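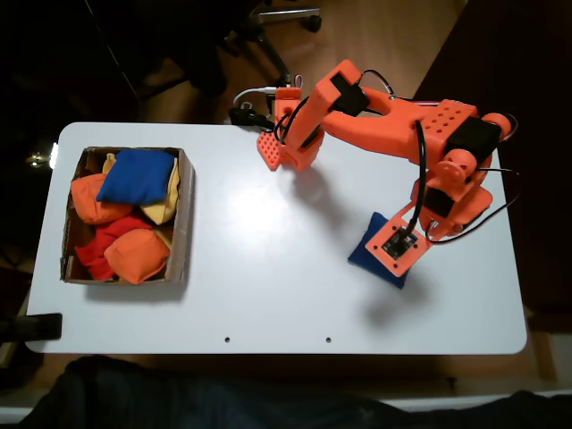
Beanbags in blue, yellow, orange and red, in a cardboard box.

Yarn notes: Fjeld replaces Levik in the blanket pattern

21 Oct 2023

The mill stopped spinning Levik in August, and the remaining stock in our shop is limited to 2 colors. Members working the ribbed lap blanket from the last newsletter should use Fjeld instead. The pattern has been reworked and the new figures are given here.

Fjeld is a worsted weight wool, sold in 200-yard skeins. It is slightly thicker than Levik and has less twist. Worked on the same hook it produces a wider fabric, so the foundation chain drops to 152. Do not go down a hook size to keep the old chain count. We tried this on a swatch and the ribs closed up, leaving a stiff fabric that did not drape.

The full blanket, including the border, takes 897 yards. Five skeins are enough, with a little over 100 yards left. If you plan to add a fringe, buy a sixth and check that all skeins carry the same dye lot. The darker shades vary most between lots. If you have to mix, alternate skeins every two rows through the body and keep one lot for the border.

Gauge should be measured after washing. Fjeld relaxes in water and gains more in length than in width. Make a swatch at least six inches square, soak it in cool water, press it in a towel, and dry it flat overnight. Measure across the middle four inches, away from the edges.

Row 1 is unchanged. In Row 2, the turning chain no longer counts as a stitch, so the first half double goes into the first stitch of the row. This corrects the slant along the left edge that several members reported. Rows 3 onward repeat as printed, working into the back loop only.

For the border, pick up three stitches for every four row ends along the sides. Working into every row end makes the edge ripple.

Undier is not a suitable substitute. It has a similar yardage, but the cotton content makes it heavy and the ribs do not spring back. Somton can be used held single, but the swatch came out narrower and we have not worked out a chain count for it.

Corrected pattern sheets are at the front desk. Please discard the earlier sheet.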